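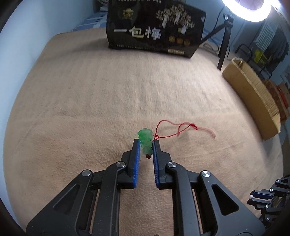 *A green jade pendant between the blue pads of a two-finger gripper.*

## How a gripper learns to sort

Osard is a workshop that sorts and packs small ornaments. Until last September, every piece was picked up by hand. Two robot arms now do part of that job.

A **gripper** is the part of a robot that takes hold of things. The kind used at Osard has two fingers with a ridged pad on the inside of each. Ridges increase **friction**, the force that stops one surface from sliding over another. With more friction, the fingers can squeeze less, and a carved piece is less likely to chip.

Cords are harder than stone. A stone keeps its shape when it is moved. A cord bends, loops and catches on things, so the robot cannot predict exactly where it will be.

To teach the arms, workers use hand-held grippers. A person picks up a piece and puts it down, and the movement is recorded. One recording is called a **demonstration**. Charito Rivera made 323 of them for pendants alone.

### What changed for the workers

- Cherry Mae Navarro used to sort all day. She now checks pieces the arms have set aside.
- Sofia Pinheiro learned to replace worn pads.
- Knots are still tied by people.

Sorting takes fewer hours than before. Some workers moved to the repair bench, and one left for a different job.

**Word to know:** *Automation* means using machines to do work with little help from people.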